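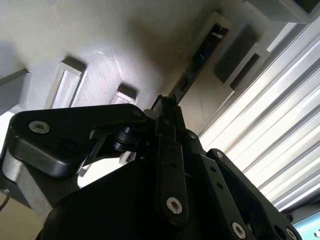 # Touching up a pale grey ceiling

Quick version, doing the back room on Saturday so writing this as I go. Ours is Kilen flat, the light grey. Any flat paint works the same.

## Before you open the can

- Move what you can, drape the rest. Old sheets are fine.
- Dust first. Dry microfiber on a pole, then a damp one. No soap.
- Lights off at the breaker if you're going near the fixture.

## Patching

1. Scrape anything flaking. Gently.
2. Thin skim of filler, Farkton or whatever is in the garage. Leave it 16 hours. Yes overnight.
3. Sand with 300 grit, light circles. Goggles!! Learned that one.
4. Wipe the dust off agian.

## Painting

Stir, don't shake. Short nap roller, not much paint on it. Start in the middle of the patch and roll outward, lifting off at the edges so you dont get a ring. 2 thin coats. Second one goes on after another 16 hours, same direction as the first.

Still see the patch from the doorway? Do the whole ceiling, wall to wall, no stopping halfway. Pain in the neck but spot fixes on flat grey only go so far.

Roller straight into a bag if you're coming back to it. Lid on tight, tap it down with a mallet.

Walls next, probably May.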